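We use cookies to keep this site working and to see which pages are read. Accept / Manage settings

Fidton Lockdown Diaries: second progress report to the Reltden Fund
Prepared by Benedicta Akpalu, project lead
3/24/24

The first report promised that the second would be shorter. It is, mainly because the first had a section on our values.

To recap for anyone new at the Fund: we collect diaries, letters and household notes written in Fidton during the lockdowns, copy them, type them up and put them where people can read them. You gave us money to do this in two stages. Stage one (collecting) is finished. Stage two (typing up and publishing) is not, and the rest of this report is about that.

We have now typed up 2,415 pages. The plan said we would have reached the end of the pile by January. The plan was written before we had met the pile. People told us they had "a few bits in a drawer" and then arrived with the drawer. Most entries are a paragraph on the weather, a paragraph on the news and a long, heated passage about somebody else's bins. 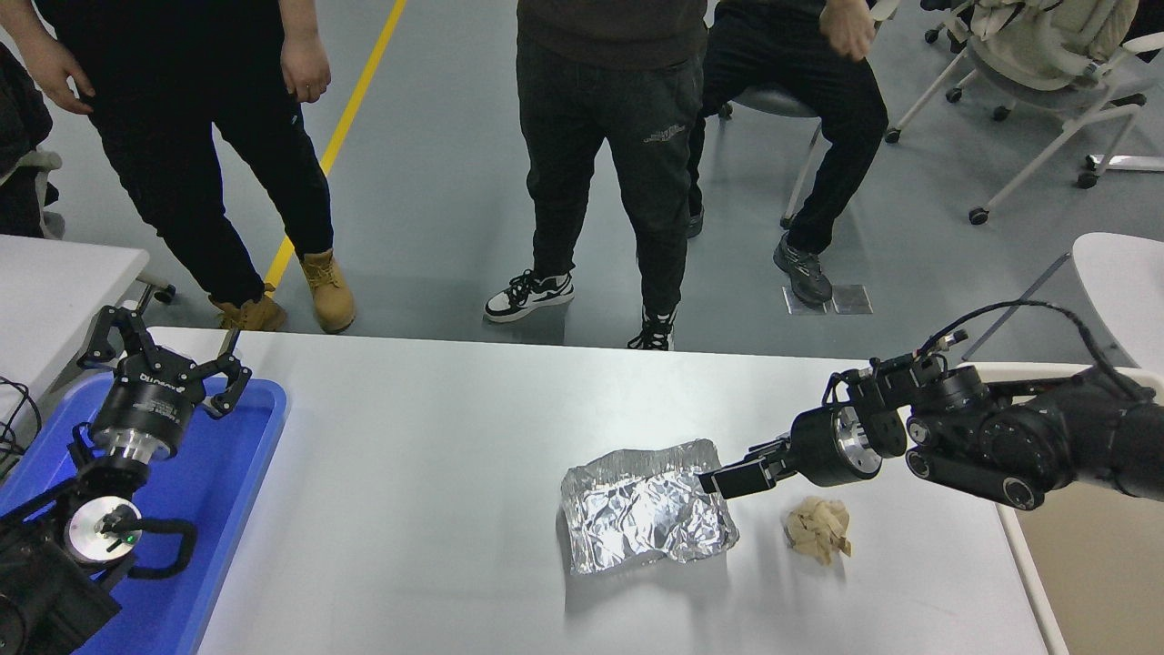 Condition of the papers has been our biggest drain on hours. The diaries proper are in good order, as people who keep diaries tend to buy decent notebooks. The loose notes are another matter: shopping lists, rotas for the one good chair, instructions pushed under a neighbour's door. Many reached us screwed up like the wad of beige paper sitting beside the foil, and each has to be eased open, flattened under a board and left alone before it can be copied. We had costed this at nothing. We would like to move some of the travel money across to cover it, as the travel so far has been one bus fare and a disputed parking ticket.

Permissions are going better. All but two of the families who lent us diaries have signed the form. One of the two would like every mention of a brother-in-law taken out, which would leave the month of May as a list of bird sightings. We are still talking.
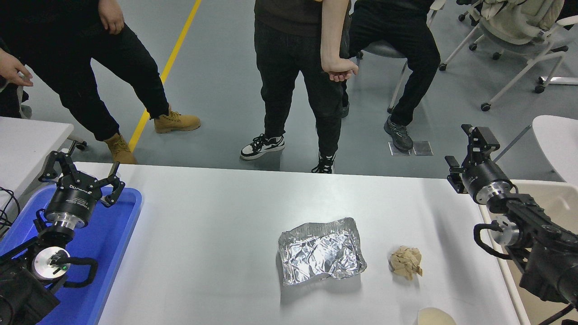 Will the public be able to read all of it?
Most of it. Anything a family has asked us to hold back will be closed for 12 years, and names of people who were ill will be shortened to initials unless the family tells us otherwise. The rest will be free to read online and on paper at the Stestden reading room.

The online side is being built on Tlapale, the catalogue software we chose after trying it on a small batch of letters. It does what we need. Search works on names and dates, and fairly well on subjects, although "bread" brings back so much that we have had to give sourdough a heading of its own. Old spellings and made-up words are kept as written. One writer calls the daily briefing "the gloom" all the way through and never once explains it, so we have added a note.

We had also said we would run reading evenings. The first went well, in that people came, stayed and argued about the order in which the shops had shut. The second clashed with a football match and was, let us say, intimate.

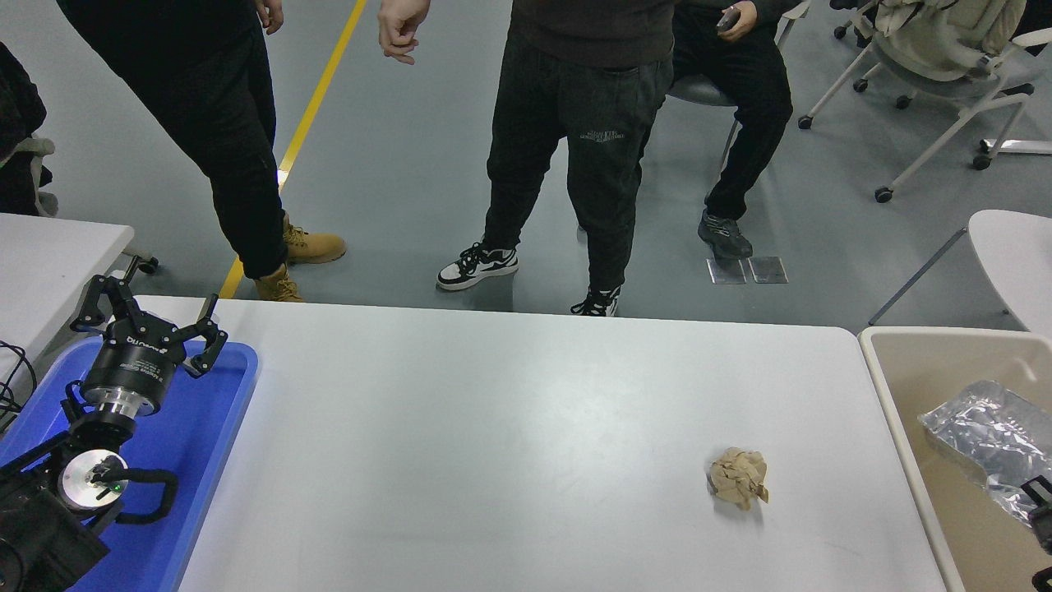
Those who did come asked for fewer extracts and more time to talk, so the next one will have a single diary read at length and then tea. We will report on numbers when there are some worth reporting.

Spending is within budget apart from archive boxes, which cost more than anyone who has not bought archive boxes would believe. Receipts are attached.

For the next stage we ask the Fund to agree:

the move of travel money to paper repair
a later finish for the typing up
a short extension on the final report, which I would sooner write once than twice

Benedicta Akpalu

Comments

Margin Walker
My mum's is one of the ones with the bins. She stands by every word.

fidton_reader
Is the Stestden reading room open in the evenings? Couldn't find it on the page.

Old Lane
Please don't cut the brother-in-law. Or the birds.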